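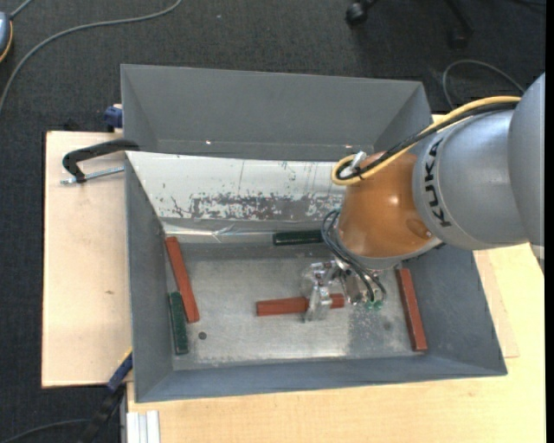

**Wanted: a story researcher (and a few people with long memories) for a programme on working ponies**

Hello! I'm Didier Brunet, I make short documentaries for regional television, and I'm looking for help with my next one. There are really two calls on this page, so please read down to the one that suits you. If both suit you, even better, write to me twice.

The film is called *Leltenus*, after the hill above Runville where the ponies used to be turned out each spring. It runs twenty minutes and goes out as part of an arts and history strand, the sort of programme that has a potter one week and a lighthouse the next. Ours is the pony week. I've wanted to make it ever since I came across a parish stock book listing 2,934 animals on the common, with their colours and ear marks and who they belonged to, all in the same cramped handwriting. Half the families in that book still live round here, and a good many of them still keep a pony or two, though the hill is mostly sheep these days.

What I'd like to get at is how people and ponies lived together. Who did the naming? Were the mares passed down to daughters? (I've been told so by three different people and told it was nonsense by a fourth.) What did the children do on gathering day? I have plenty of dates and far too few voices.

## 1. The researcher

This is a paid job, part time, 20 hours a week for 3 months, starting in August. You'd be working mostly with me and with our editor, Borkowska, who is wonderful and likes her notes typed.

You would be:

- going through the stock books and the old show programmes, and telling me when I've got something wrong
- ringing people up, visiting them, drinking their tea and working out whether they'd be happy on film
- chasing permission for family photographs and cine reels
- keeping a proper log of who said what, so that we can send everyone their own words before the edit is locked
- coming out on filming days, which start early and are often muddy

I don't mind whether you have a degree. I do mind whether you can listen to somebody for an hour without butting in, because I'm terrible at it and one of us has to be good. Some experience with local archives, oral history or radio would help a lot. You don't need to ride. You do need to be all right standing in a field with ponies in it, and you need to be able to get yourself to Runville, where the bus is not to be trusted after six. I can do lifts from the station if you give me a day's warning.

Rakow, the production company behind the strand, will handle your contract and pay. They'll send you the rate and the dull bits before we talk, so you don't have to sit through an interview wondering. Travel is paid on top, and so is lunch on filming days. If you need the hours arranged around school runs or caring for someone, say so in your letter and we'll sort it out.

**To apply:** send me a letter of no more than 1,000 words. No CV at this stage. Tell me a bit about yourself, and then tell me about one person you'd love to hear talk about an animal they worked with. It can be your gran and her donkey, I really don't mind! I'll be reading the letters every Tuesday and I'll answer all of them, even if it takes me a while.

## 2. People to take part

If you or your family kept ponies on the hill, or gathered them, or sold them, or only ran along behind with a stick, I'd love to hear from you. I'm also keen to find:

- anyone who remembers the autumn sale when it was still in the square
- saddlers, farriers and cart makers, or their children
- somebody who can still read the old ear marks
- younger people keeping ponies now, especially if you're doing it differently from your parents

You wouldn't have to be filmed straight away. Usually we have a chat first, at your house or in the back room of the library, and if you decide it's not for you then that's the end of it. Sound only is fine too. You can bring a friend or a relative, and if you'd be more comfortable in another language, tell me and I'll find someone to come along.

We can't pay interviewees a fee, but we do cover travel, and you'll get a copy of your full interview to keep as well as the finished film. Old photographs are scanned while you wait and go home with you the same day.

Write to me care of the Runville library, or leave your name and number at the front desk there and I'll ring you back, most likely after seven in the evening.

Didier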